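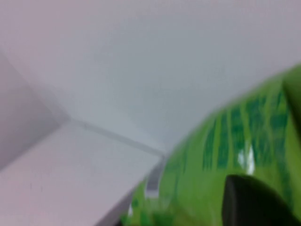

A snack shelf goes wrong one bag at a time. You put down some crisps on a Monday night, somebody adds rice cakes, and by the weekend you own a small landslide. I have rebuilt ours more often than I care to admit, and the method below is the one that has lasted. Start in the corner, where the two walls meet, and start with the loudest packet you own. Mine is a lime-green one with dark green markings, and against pale walls and a white surface it can be found by a man without his glasses.

What you need

A damp cloth, a dry cloth, a tape measure, two shallow baskets and a handful of clothes pegs. Proper bag clips are fine if you can keep hold of them. I can't.

Step 1. Take everything off

All of it, including the jar you are pretending not to see. Wipe the surface, then run the cloth along the seam at the back where it meets the wall. Crumbs live there and they have been there longer than you think. Dry it before anything goes back.

Step 2. Measure, then measure the bag

Our shelf is 87 cm long, with 51 cm of headroom, and I still managed to buy baskets that were too tall to reach into. Stand your biggest unopened bag upright and measure that as well. Senga Baird, who had the kitchen before us, left a note inside the cupboard door saying "baskets LOW", and I ignored it for a year.

Step 3. Sort by open and shut

Opened packets go in the front basket, sealed ones in the back. Don't sort by flavour. Wim tried it at his place and now has a category called "other" with most of his shopping in it.

Step 4. Stand the bags up

Press the air out of the opened ones, fold the top over twice and peg it. Sealed bags are full of air and won't be argued with, so lean them slightly against the side wall and let them hold each other up. Biggest in the corner, smaller ones coming forward. If one keeps sliding down, it wants to be in the basket.

Step 5. Leave a gap

A hand's width at the open end. It will look wasteful until Tuesday, when the shopping arrives.

If there are children, or Evander, in the house, put the things you'd like eaten first at the front and the good biscuits in an entirely different room.

Top up the back basket only when the front one is empty. Total cost to me was two baskets and the pegs I already had.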